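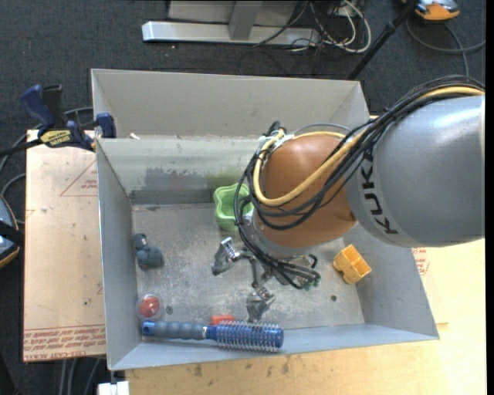
Flirkton picking software: questions we get asked

Last edited in October by Piroska Deák, with corrections from Hadi Haddadin

What does Flirkton do?
It takes a depth image of a bin, proposes places to grasp, throws out the ones the arm can't reach without hitting something, and sends the best survivor to the controller. Then it looks again. Anyone who tells you their system "understands" the bin is selling something.

Does it work on objects it has never seen?
Sometimes. We dislike the phrase "any object" and have asked for it to be taken off the Rirex reseller page twice. Our last full test set had 122 objects, none of them in the training data. The planner found a grasp it was willing to try on nearly all of them. Being willing to try is a low bar, and we publish the attempts and the successful lifts in separate columns so you can see the gap for yourself.

Which objects does it do badly on?
Clear plastic is the worst. A transparent capsule with something red inside it tends to come back from the depth camera as the red thing, floating, with no shell. The planner then aims for a surface that isn't where it thinks it is. Shiny metal is next. Bristles are odd: a round hairbrush reads as much fatter than its solid core, so the fingers start closing too wide. Grasping by the handle is usually better, but we don't have a rule that says "prefer handles" and we are not convinced such a rule would survive contact with a real bin.

Would a bigger model fix that?
Mireille Hakim thinks it might. Ya-wen Yu thinks the depth data is simply missing and no model will put it back. We haven't run the comparison properly, so please don't quote either of them.

Why does the arm refuse things right next to the wall?
The collision check treats the bin walls as solid with a safety margin. An object lying against a wall often leaves no room for a finger on the far side. You can lower wall_margin in the config. Read the log first. If the rejection says "cable" or "link" and doesn't say "wall", the margin isn't your problem.

Do you model the cables?
Badly. The cable bundle on the arm is a set of fixed capsules wrapped round the wrist, and real cables move. The capsules are fat enough to be safe in most poses and therefore reject some grasps that would have been fine. We tried a flexible model. It was slower and we couldn't show that it was more accurate, so it came out again.

Can I clamp the bin and skip recalibration?
Clamp it, yes. Don't skip the check. A clamp on the rim also needs adding to the scene file as an obstacle, handle included. The planner only knows about what you tell it.

How long does planning take?
The median is 662 milliseconds on our own machine, image to trajectory, arm motion not included. Figures from other vendors often leave out the image step. Ask them.

Is it learned or classical?
Grasp proposals are learned. Everything after that is ordinary motion planning. Kai-wen Yang has an end-to-end branch called Nông in the repository. It isn't supported and you shouldn't put it near a machine you care about.

Will it run with my robot?
We test on KUKA arms. There is a Clovska driver written by a user, and we haven't verified it.

I updated to version 2 and my success rate dropped. Why?
Check whether you are still counting retries as successes. Version 1 did that by default, and we shouldn't have shipped it that way. To get the old counting back for a like-for-like comparison, set count_retries to true. Bug reports should include the log, the scene file and the raw depth image. A screen recording alone won't get you very far.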